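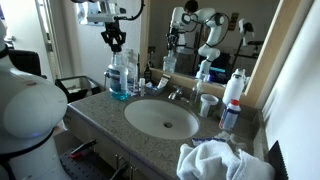
# Gripper knocks tall bottles over on approach – bathroom counter task, student club

Posted in: School Clubs and Competitions > Manipulation

Our club is entered in the Olmont household challenge in March. The task we drew is the bathroom counter. The arm has to pick a named item off a cluttered vanity, lift it clear, and set it back down in a marked zone next to the sink. We get ten attempts per item and the score is the number of clean placements. A bottle that tips over at any point counts as a miss, even if the arm recovers it.

We practice on a real vanity with an oval sink and a big mirror behind it. The arm is on a plate beside the counter, and we come down on the bottles from above with a two-finger gripper. The item giving us the most trouble is the mouthwash. It's tall, it's heavy when full, and the cap is the only part we can get at from the top without hitting the things next to it.

What we have tried so far:

- Coming straight down over the cap, fingers open all the way. One finger touches the cap on the way down and pushes the bottle toward the wall.
- Coming in at a slant from the sink side. Better for the cap, worse for the faucet. We hit the faucet twice and stopped.
- Slowing the last part of the approach to 10 percent speed. This helped a little, but now we run out of time on the later attempts.

On our last full run we got 7 clean placements across all the items, and none of them were the mouthwash. We are using the Pleslow starter code with the position controller it comes with. Nothing in it has been changed except the speeds.

Two things I would like to know. First, is there a usual way to line up over a cap so both fingers clear it? Second, does the mirror matter? Our bottle detector sometimes reports two bottles, and I think one of them is the reflection, but I haven't proved it.

We can't move the vanity or cover the mirror. The rules say the counter is used as it is. We may move our own arm base anywhere that doesn't block the cabinet drawers.

Posted by **olmont_club_b**

---

**gravelroad** wrote:

Yes, the mirror matters. We had the same thing two seasons ago on the same kind of task. The detector doesn't know what a mirror is, so it finds the bottle and then finds the reflected bottle, and if the reflected one scores higher you will aim behind the wall. It doesn't happen every time, which makes it hard to catch.

The fix is simple. You know where the counter ends. Measure the back edge once, in the arm's coordinates, and throw out any detection whose position falls past that line. Do it before you pick the best detection, and make sure it isn't done after. We had it in the wrong order for three weeks and kept getting "no bottle found" when the bottle was in plain view of the camera.

If your detector only gives you a box in the image and no depth, you can do a rougher version. Draw a line in the image along the bottom of the mirror and reject any box whose bottom edge is above it. The bottom of a real bottle sits on the counter, so it will be below the line. You have to redraw the line whenever you move the camera.

For the approach, I think your bottle problem is mostly a centering problem. With the fingers fully open you have a fixed gap on each side of the cap, and if you are off by more than that gap you hit it. Work out what the gap is. Ours was 8 mm a side and our position error was bigger than that, so no amount of slowing down was going to save us.

What we did was stop above the cap, take a second camera reading from there, correct sideways, and then go down. The reading from close up is a lot better than the one from far away. It costs a couple of seconds per pick. You can get those back by going to full speed on the lift and the travel, where you aren't near anything.

We close on the cap itself and not on the shoulder of the bottle.

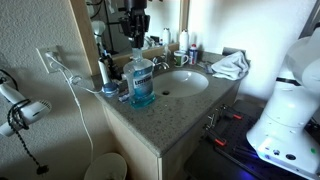 *Fingers closed on the cap, mouthwash to the left of the sink.*

If you grab lower than that, check what is standing next to the bottle first. An open finger needs more room than you expect.

---

**tk_shopfloor** wrote:

just use a smaller bottle

---

**olmont_club_b** wrote:

We can't, the items are on the list we were sent. Thanks though.

gravelroad, the back edge check worked. We logged every detection over 33 frames with the arm parked and several of them were past the edge. Those are gone now. I haven't done the second reading yet. The wrist camera is on the mount, but we only have the other camera calibrated.

---

**nasrallah_lab_assist** wrote:

I help with a class at Nasrallah that does a task close to this one. I agree with the answer above on the second reading. A few things to add.

1. Calibrate the wrist camera before you do anything else. It takes an afternoon if you haven't done it, less the second time. The Rinum calibration script works with the Pleslow code if you change the frame name at the top of the file. If you skip this step, the correction you make above the cap can be worse than no correction.

2. Turn the wrist. A lot of teams leave the gripper at the angle it has when the arm comes out of its home position. Turn it so the fingers open along the counter, left and right, if the bottle is close to the mirror. If it has close neighbors on both sides, open front to back. Pick the direction with the most free space. You can hard-code this for each item, since you know the list.

3. Clear descent first, then the item. Before you try a pick, run the arm down to the cap height with no bottle there and see what the elbow and the cables do. We had a cable loop that dragged across the tops of things and knocked over a cup, and for a whole session we blamed the gripper.

4. Think about where the base sits. You said you can move it. Most people put it wherever the cart fits, at one end of the counter, and then the far corner is at the limit of the reach. Near the limit, the arm can't always keep the gripper pointing straight down, and a small tilt at the wrist is enough to put one finger into the cap.

5. Write down the layout for each practice run. Keep it short: which item is where, base position, result. Without that you can't tell if a change helped or if the bottle was just in an easier place that day.

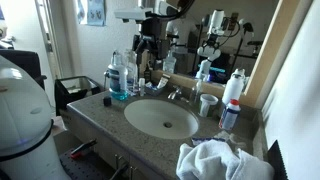
*Mouthwash at the back left, other bottles and the towel to the right of the faucet.*

With a layout like that one I would do the mouthwash first. The front left part of the counter has room to come down and set things back. The right side is the hard part. The bottle with the red cap stands in front of a bigger one, so you have to get the front one out of the way or come in from the sink side. I would also keep the fingers well above the towel. Soft things catch on the fingertips and the controller won't notice until the arm is already pulling.

On the time problem – don't run the whole approach at 10 percent. Use the low speed only for the last few centimeters, after the second reading. Our students usually find that most of their time was going into the slow part above the bottle, where there was nothing to hit.

---

**olmont_club_b** wrote:

We did points 1 and 2 on Tuesday. The fingers were opening toward the mirror, so that was part of it. With the wrist turned and the second reading, the mouthwash went 8 for 10. Both misses were on the set-down, where the bottle rocked when the fingers opened. I'll start a separate thread for that after we have tried lowering the release height.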